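This site uses cookies to remember your preferences. By continuing to read, you accept their use.

Equipment Reviews
Last updated: March

Stukomard Two-Finger Gripper Kit with Brarkeda Teaching Software

The Stukomard kit is sold to laboratories and training centers that already own a small robot arm and wish to add gripping and a close view of the work without ordering custom parts. It consists of a two-finger gripper, a set of soft finger pads, a wrist camera, a second camera on a fixed mount, and one seat of the Brarkeda teaching software. The price at the time of review was $3000. A version without the fixed camera is offered at $2000.

The kit was assessed at the Wuswood training center over a period of 5 weeks. The center supplied its own arms, rail and work table. No payment was received from the supplier, and the kit was returned at the end of the period.

Installation

Fitting the gripper to the arm required one afternoon. The printed guide is clear on the mechanical steps and weak on the cabling, where two of the drawings refer to an older connector. Staff who followed the drawings exactly had to remove the cover plate a second time. The supplier's help desk, operated by Mulcahy, answered a written request the next morning and sent a corrected page.

Camera setup took longer. The software walks the user through lens focus, exposure and position in that order, and it will not permit a step to be skipped. Position should be settled first. Anything that comes very close to a lens fills the view with a soft blur, and a focus setting made under those conditions has to be repeated.
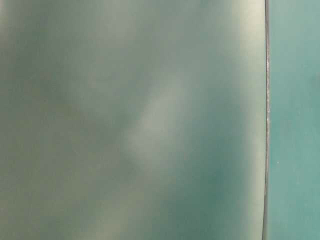
Brarkeda, in a written comment on a draft of this review, stated that the order of the setup steps would be changed in the next release, and that users of the present version may leave the focus page open in one window while adjusting the mount. The company added that close objects should be kept out of view until calibration is complete.

The suggestion was tried and is workable, although it is not mentioned in the manual.

Gripping performance

The principal test was a pick-and-place routine with light household items, chiefly small cups, blocks and rolls of tape. Operators recorded nearly 700 attempts. Blocks were the least demanding. Cups gave more difficulty, as the fingers must come down either across the rim or on both sides of the body, and a small error in the approach will tip the cup or push it along the table.

The soft pads are of real benefit with smooth plastic. With the pads removed, cups slipped often enough that the supplier's recommended closing force had to be raised. The pads do wear at the tips, and the kit includes only one spare set. Institutions planning daily use should order further sets with the kit.

The wrist camera sits close behind the fingers. Operators found it very helpful for the last part of an approach, with one reservation: the fingers themselves take up much of the view, and a small item directly ahead of them can be partly covered at the moment when its position matters most.

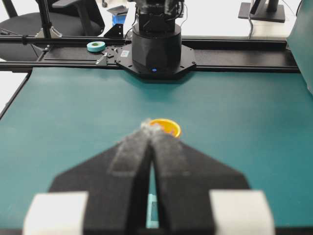

Wrist camera view, with an orange-yellow cup just beyond the padded fingertips.

Software

Teaching a routine by hand is simple, and new operators needed little instruction. Saved routines can be named, copied and joined. The search function looks only at names and ignores notes, a nuisance once the list grows. Export to common file types worked each time it was tried.

Assessment

The kit is recommended for teaching and for light research use. It is less well suited to sites that handle heavy or oily parts. Buyers who already own a suitable fixed camera may choose the lower-priced version, which is the same in every other respect. The corrected cabling page should be requested at the time of order.

Contact the reviews desk | Copyright Wuswood Training Center | Back to top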